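23/11/2021

Slept badly and got up before the alarm. Frost on the car again. I've decided to keep track of my knitting money properly this winter, so this morning I went through the yarn drawer and wrote everything down. I have 1,066 yards of the gray wool left, enough for Dad's sweater if I don't make the collar too deep.
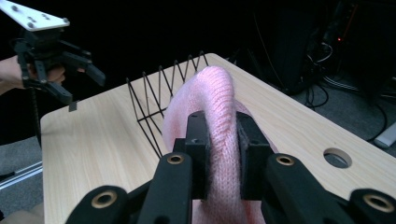
Pink knit, held at both sides.

Divya Shenoy called at lunch. She wants to move the craft table at Lodhi to February and says the fee is going up to 100 dollars. I told her I'd think about it. Last year I barely covered the gas.
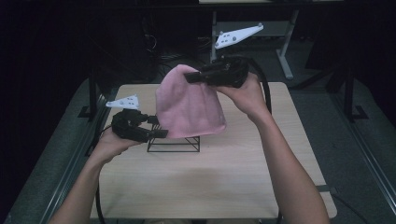 After that I went to the post office and stood in line behind a man mailing a lampshade. Picked up onions, rice and cough drops on the way back. The cough is better — still bad at night.

Started the left sleeve at four and ripped it out at five. I had read the decrease wrong, 2 stitches every sixth row, and I was doing every fourth.
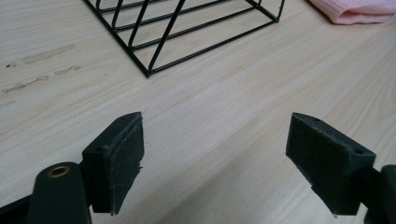 Pale wood, wire basket at the back, a bit of pink in the corner.

Shagufta Bangash returned my circular needles and stayed for tea. Her sister is moving out of the Mutska apartments and has a bookcase to give away. I said yes before measuring the hall. 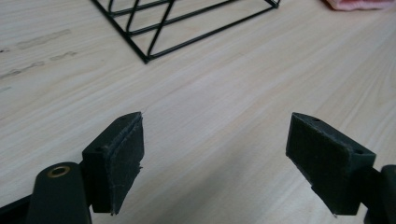
Soup for dinner. Must call Dad tomorrow and ask for his chest size again.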